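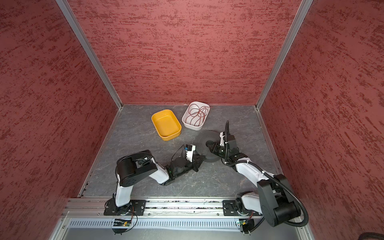

Setting up a two-arm cell for kitchenware sorting, and getting the packing crew ready for it

Quick write-up for the other sites, as Peletti start theirs in May and keep ringing me. Kustel cell, two arms, one rail. Ours has been on the packing floor long enough that the arguments are mostly over.

Before you start
One person from the line, not from the office. We had Tonantzin Huerta, who has packed colanders and trays for years and knew straight away which ones would be trouble. Pay her the line lead rate while she does it. Get that agreed first, in writing.

Step 1. Pick the items
Start with small stuff. Trays, bowls, colanders. Leave glass till later. Our list was 127 items, then 131 after Jõgi sent their new range, and we should of frozen it at the first number.

Step 2. Lay out the floor
Trays at the back, working space in front where both arms can get to it. Sweep the rail. Bits get in the slots and then someone is under there with a brush at seven in the morning.
Keep cables off the work surface unless they're part of the job.

Step 3. Teach the grips
Slow. Do rims first. A bowl or a colander wants taking by the rim, one finger inside, one out. Flat trays by the short side. Let the packer say where she'd put her own thumb and start from there, saves hours.
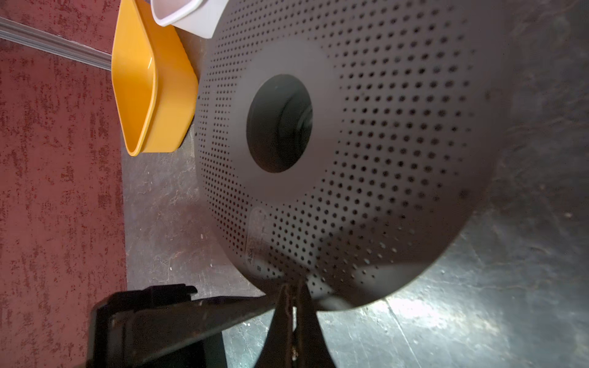
Colanders took us longest. Round bottom, so if you come at the rim too hard the whole thing rolls off and you're chasing it. Lower the closing force, come in slower over the last bit, try again. Holes are a nuisance too, the fingertip can catch in one. Write down the setting that works, per item, on paper as well. Clestura's software lost ours once.

Step 4. Run it next to the people
Two weeks side by side. Same items, same shift. Don't put a scoreboard up. Eifion Bowen wanted one and I said no, and he's come round to it. Run 3000 picks before you trust any figure.

Step 5. Change the rota
This is the bit that gets skipped. Folk who packed all day now check, clear jams and refill trays. Different work. Less lifting, more standing and looking, and some of them hate it. Swap every 20 minutes at first, then ask them what they want. Ours went for longer turns and a proper stool.
Talk pay before the swap. Tuesday meeting, everyone on the clock for it, night shift too.

Step 6. Who stops it
Anyone. Put that on the wall. No forms for a stop, just a line in the book with time and item.

If it goes wrong
Drops the same item over and over: take it off the list, hand pack it, look at it after shift.
Arms waiting on each other: move the trays futher apart.
Crew gone quiet: go and stand with them for a morning.

Settings sheet is with Tonantzin, ask her before you ask me.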